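I have been putting off the winter clothes since the first cold morning, which I think was the same morning the bus was late and I stood there in a linen jacket feeling very sorry for myself. December came and I was still pulling sweaters out of a bag under the bed one at a time, like somebody feeding a parking meter. So this weekend I made a pot of coffee, put the radio on, and decided the whole lot was going to be sorted, folded and put where a normal person could find it.

Some of you will remember that when I moved to Favness I gave up a walk-in closet. I didn't appreciate that closet nearly enough. What I have now is 3 drawers and one narrow rail, and the bottom drawer sticks if you fill it past the halfway point. It's a Piltum dresser, the plain kind with the round knobs, and I bought it secondhand from a couple across town who swore up and down that all the drawers ran smoothly. (They did run smoothly. They were empty!) I've rubbed candle wax along the runners and it helps a bit, but mostly the dresser wants me to own fewer things, and I suppose it has a point.

My mother folded everything in thirds and stacked it flat, and for years so did I. You'd open the drawer, see the top layer, wear the top layer, wash it, put it back on top, and the poor shirts on the bottom never saw daylight. I switched to standing things up on their edges a couple of winters ago and I won't go back. The trouble is that it only works if every piece ends up the same height, and my clothes come in every thickness from tissue paper to doormat. Sweaters I give up on completely. They get rolled and go on the shelf, and if they slump over, they slump over.

The other thing that has made a difference is folding on something flat with a bit of grip to it. I used to fold on my lap in front of the television, which is cozy but gives you a very sad-looking pair of pants. The bare bed isn't much better, everything slides around. Now I spread a cloth out first and work on that, and I smooth each thing from the middle outward with the side of my hand before I make the first fold. It takes a moment longer and I get to feel like I work in a nice shop.

I started with the tops, which was a mistake, as tops are where all the decisions are. I had a striped one from Iritwood that I bought on a trip and have worn exactly once, to lunch, where I spilled soup on it. I had a gray cardigan with one elbow gone. The cardigan stays, I'm going to mend it, and yes, I said that last year too. The striped one went in the donation bag and then came out again and then went back in while I was making more coffee, before I could think about it.

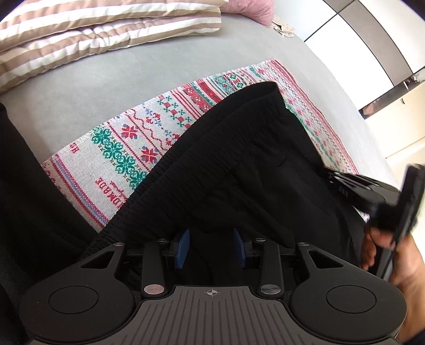

Pants with elastic waists are their own special problem, and I own more of them every year - I make no apology for it. The waistband wants to pull itself in while the legs want to lie wide, so you never get the tidy rectangle you'd get from a pair of jeans. The black ones were the worst of the pile, all gathered up along the top and creased down below, and against that cheerful cloth with the little red and green crosses and the snowflakes every wrinkle seemed to show. What works for me is to flatten the waistband first, fold one leg over the other, tuck the crotch point in so there's a straight edge, and only then bring the hems up toward the waist. Two more folds after that and they'll stand in the drawer by themselves.

I do want to say a word for dark clothes in general, though. I complain about the lint (and there is so much lint), but they're what I reach for on every gray morning, and they forgive a splash of coffee in a way that nothing else I own does. I gave them the middle drawer, the good one.

The blankets are going to have to wait. I have my eye on one of those low storage benches from Mäkelä for the end of the bed, but I've told myself I have to measure the room properly first, and for that I need to find the tape measure, which I last saw in a box marked "kitchen, misc." If any of you have a bench like that and can tell me whether the lid is heavy, please do leave a comment. I've got bad wrists and I'd like to know before I start saving up.

Next up is socks. I'm going to need more coffee.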